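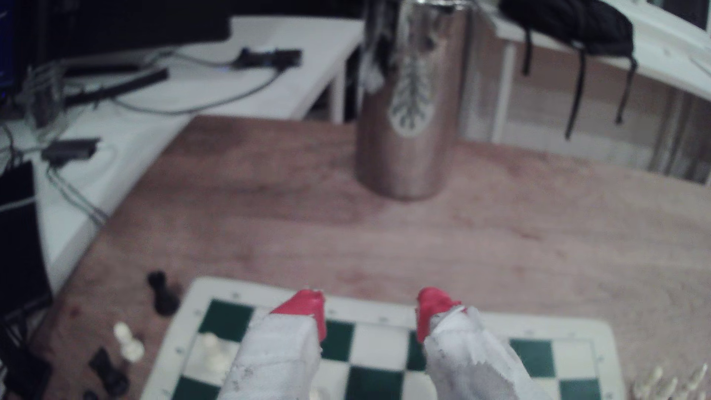

Chess set-up helpers wanted, July

Haslam Chess Room needs 2 people to lay out and pack away sets for our summer sessions. Boards are the green and white roll-up kind and go on wooden tables. You put the pieces on their starting squares before play and sort them back into bags afterwards.
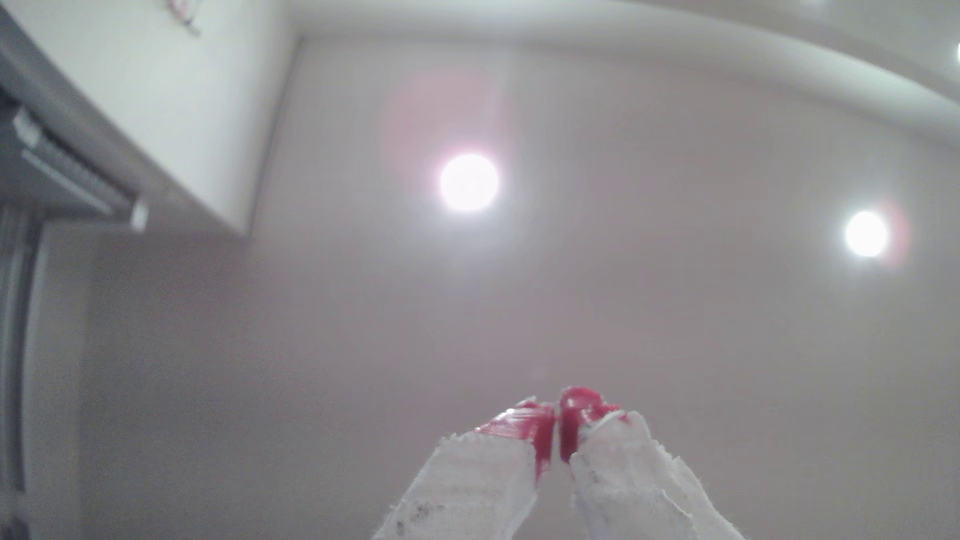 You should know where each piece starts. You don't need to be a strong player. We own 400 sets, and some are short of a pawn or a knight, so part of the job is checking them and making up full ones from the spares.
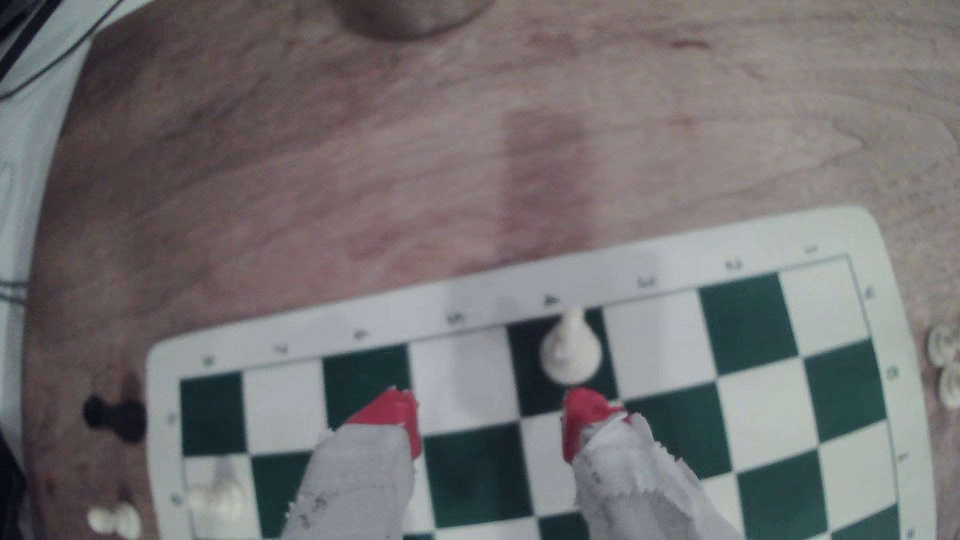 Boards are rolled with the printed side out and kept in the tall cupboard. Pay is by the session and we cover bus fares.

To apply, leave a short note at the Haslam desk by 26 June 2023, saying which July dates you can do.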